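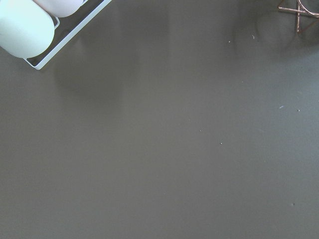 工单标题:腕部相机置信度与固定机位对不上,Van Dusen 打分结果无法复现
产品:Triserby 评测套件
模块:Van Dusen(物体可见性打分)
提交方:Sukis 操作组
状态:未解决(曾被自动关闭一次,已重开)
优先级:中(我们填的是高,系统改的)
提交日期:2025年3月31日

问题描述

我们在做双臂桌面整理的数据筛选,用 Van Dusen 给每条轨迹的腕部画面打“可见性分”,分数低的轨迹不进训练集。手册里说这个分数“与任务成功率高度相关”,所以可以拿来代替人工复核。这句话我们一开始就不太信,但还是照着跑了。

一共跑了 548 条轨迹。其中 182 条的得分高于默认阈值,可人工翻看时发现,腕部画面里大半都是空桌面,目标物要么只露出一个角,要么根本不在画面里。按手册的说法,这种轨迹应该是低分。

更让人起疑的是,同一条轨迹重复打分,结果会变。我们挑了一条反复跑了 20 遍,权重没动,输入文件校验值一致,分数还是上下浮动,有时过线,有时不过。手册写的是“确定性推理”。

环境

桌面为灰褐色哑光面,物品是厨房类的:案板、面包、煎蛋、柠檬、青柠、浅色托盘、铜色酒架、毛巾。固定机位和腕部相机同步记录。任务指令有“把毛巾放到托盘上”“把柠檬放进碗里”等。

已做的排查

1. 重装套件,清缓存。没有变化。
2. 关掉半精度推理。浮动变小,没有消失。
3. 换一台机器跑同一条轨迹。仍然浮动,平均值还高了一点,我们解释不了。
4. 把腕部画面整个换成纯灰图再打分。预期是接近零分,得到的分数不低。光凭这一条,我们就怀疑打分器看的到底是不是腕部画面。
5. 固定机位画面保持不变,腕部画面在不同轨迹之间互换。分数跟着固定机位走,几乎不跟腕部走。

第 4 条和第 5 条合在一起,我们的判断是:分数主要来自全局视角,腕部那一路的权重小到可以忽略。如果是这样,“腕部可见性”这个名字就有问题,文档里那张相关性曲线也要重新看。固定机位能看到大半张桌子,目标物本来就都在里面,分数当然高,跟任务能不能做成没有关系。
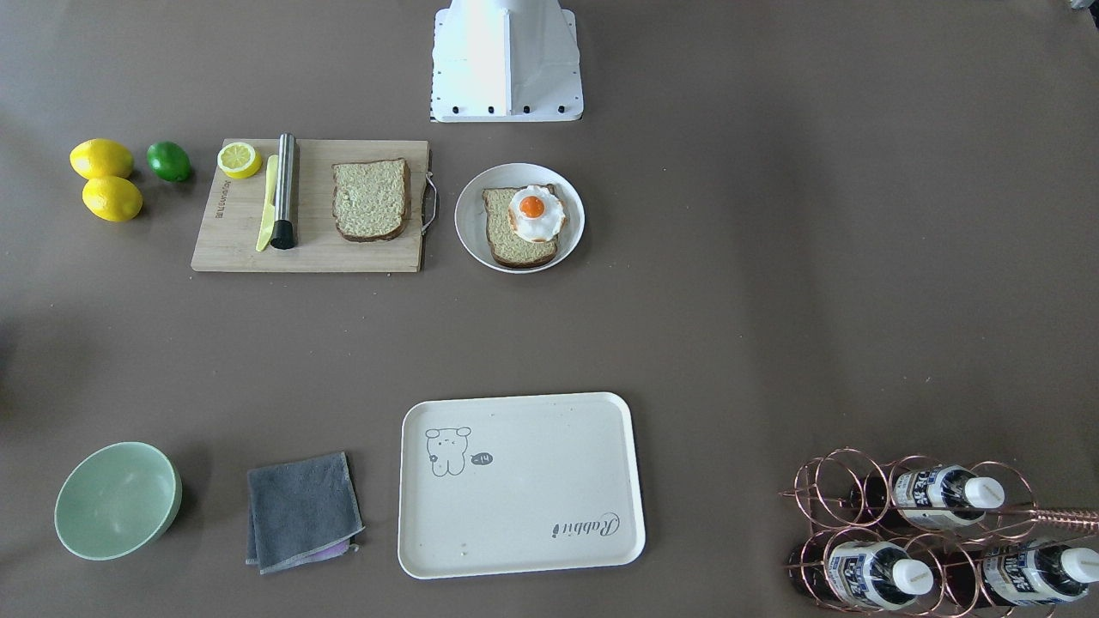
Rhona Guthrie 回复:感谢详细的排查记录。浮动的问题我这边复现了,来自图像预处理里的随机裁剪,评测模式下应该关闭,但配置文件的默认值写错了。请在配置里把裁剪改为中心裁剪后重试。至于腕部权重偏低,目前不认为是缺陷,融合层会根据画面信息量自动分配权重,腕部画面空旷时权重下降符合设计。

Sukis 操作组回复:

裁剪已改,浮动确实没了,这一项可以关。

第二项不同意关闭。您说腕部画面空旷时权重下降,可空旷恰好就是我们要抓的情况。手册让用户拿这个分数去剔除“腕部看不见目标”的轨迹,而模型一碰到腕部看不见目标,就转去看固定机位,然后给高分。那这个分数在最需要它的地方等于没用。请说明“高度相关”是在什么数据上算的。如果测试集里腕部画面大多贴着物体拍,相关性高一点也不奇怪。

另外,Wisport 那份对比报告我们也读了,里面只给了平均值,没有按画面空旷程度分组。我们把自己的数据分了组:目标在腕部画面里居中的那组,分数和成功率确实同向;目标在画面边缘或画面之外的那组,看不出关系。两组合在一起算,会得到一个不难看的数字,我们猜报告里就是这么来的。这是猜测,没有拿到他们的原始表。

还有一个小问题,顺手记在这里。托盘底面印着“Rabbit”字样和线描的卡通图案,打分器的注意力热图经常落在字和图案上,指令里却完全没提到它们。我们原先以为是个别情况,后来在人工复核里标出了 29 条都有这个现象。托盘在腕部视角和固定视角里朝向不一样,字的方向跟着变,热图还是追着它跑。这些轨迹的目标物多数是毛巾,也有柠檬,跟印刷图案没有关系。

桌上还有零星碎屑,热图没怎么理会,这一点倒是比预想的好。 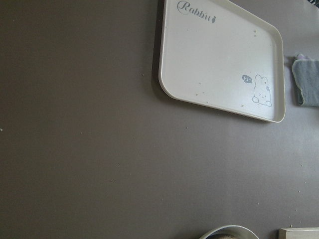

待对方答复的事项

一、提供“高度相关”所用测试集的构成,至少给出目标在腕部画面内、画面边缘、画面外三类各占多少。没有这个,我们不会在自己的报告里引用该结论。

二、提供一个开关,允许锁定两路画面的权重,或者只用腕部一路打分。如果融合层确实没问题,锁定以后的结果应该能说明。

三、说明纯灰图为什么得分不低。Rhona Guthrie 的回复没有提到这一条。

四、确认热图是否可以当作解释来用。手册在一处说“可用于定位模型关注区域”,在另一处又说“仅供参考”。如果仅供参考,我们对印刷图案的观察就只能算线索,请明确告知。

临时处理

在得到答复以前,我们这边停用自动剔除,轨迹全部走人工复核,慢,但至少知道筛掉的是什么。得分字段保留,只记录,不参与筛选。此前按阈值筛出来的那一版训练集已经标为“不可用于对外结果”,去年11月那次内部汇报里引用过类似的分数,相应页已加注。

复现步骤

1. 取任意一条目标物在腕部画面之外的轨迹,确认固定机位里能看见目标。
2. 裁剪改为中心裁剪,半精度关闭。
3. 打分,记下结果。
4. 腕部画面替换为纯灰图,其余不动,再打分。
5. 固定机位替换为纯灰图,腕部恢复原样,再打分。
6. 比较三次结果。我们这里第 3 步和第 4 步几乎一样,第 5 步掉得很厉害。

第 5 步单独看也可能是别的原因,比如模型没见过固定机位缺失的输入,所以请不要只拿这一步来回复我们。打包好的轨迹和配置文件已上传到工单附件区,热图导出因体积超限没有传上去,需要的话请给一个上传地址。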